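Getting Through the Big Dinner Dishes Without Losing a Plate

I've been hand-washing dishes in the same small kitchen for years (the dishwasher died one October and I never replaced it), and I've picked up a few habits that make the job go faster. With company coming for New Year's I figured I'd write them down!

Scrape first, and I mean really scrape. A rubber spatula gets more off a plate than a fork ever will, and your water stays clean longer. Glasses go in first, then silverware, then plates, then whatever awful thing happened in the roasting pan.

For the roasting pan, sprinkle baking soda over the stuck parts, pour in just enough hot water to cover it and walk away. Have your coffee. My neighbor Sarita swears by a dryer sheet instead, but I can't get past the smell.

Now, the rack. I stand plates up with a gap between them so air gets around both sides. Squeeze them together and they'll still be damp at bedtime. Big plates toward the back, saucers wherever they fit, and bowls tipped so water doesn't pool in the foot.

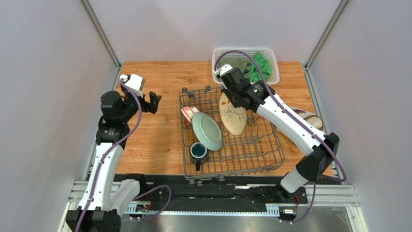
Plates in a wire rack, with the brown branch pattern standing up between the tines.

If your rack leaves rust spots, dab the bare ends of the wire with clear nail polish and let it dry overnight. I did mine two years ago and only had to touch up one corner.

Towels matter too. Flour sack towels beat terry cloth by a mile, and please skip the fabric softener when you wash them, it makes them push the water around.

When it's time to stack, biggest on the bottom. For the good plates I slip a paper coffee filter between each one (a 400 pack from the warehouse store has lasted me forever) and I keep the piles short so I'm not lifting a ton of china to get at the one I want. 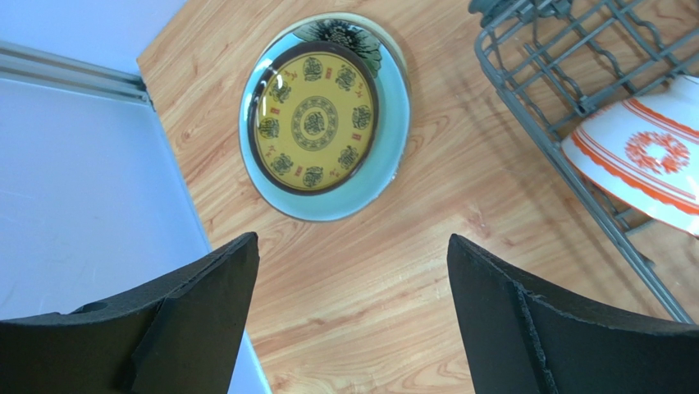

A short stack with a blue plate in it, on the wood.

Last thing: wring out your sponge and stand it on its edge. It dries faster that way and won't get that swampy smell by Wednesday.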